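Clear bags for hand luggage — still needed at Valstead?

cadis64
Flying from Valstead in April with hand luggage only. Do I still need liquids in a clear bag, or has that gone? The airport site says one thing and the airline says another.

Mbwambo
Went through at 6am last month and they still wanted them out. One bag each, and it has to close. They turned away a woman's bag in front of me as too big.

wullness_walker
Not my experience. I left everything in my rucksack and went straight through. I think it depends which lane you get.

Mbwambo
Maybe, but I wouldn't plan a trip on getting the right lane. A bag costs pennies.

hobnail
Don't assume any clear bag will do, either. Big crinkly ones are no use for this, however see-through they are.

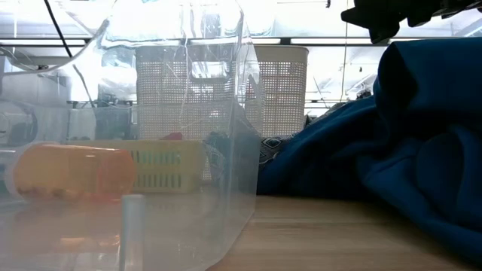 Photo: Leobardo Cortés

Get the small resealable sort. I bought a pack of 16 and have used two.

cadis64
Thanks. What about tablets? My mum takes a lot of them.

hobnail
Tablets aren't liquids, so leave them in the case. I'd take the repeat prescription along too.

wullness_walker
Never been asked for a prescription, and I've carried tablets for years.

hobnail
Nor have I — but it's one sheet of paper.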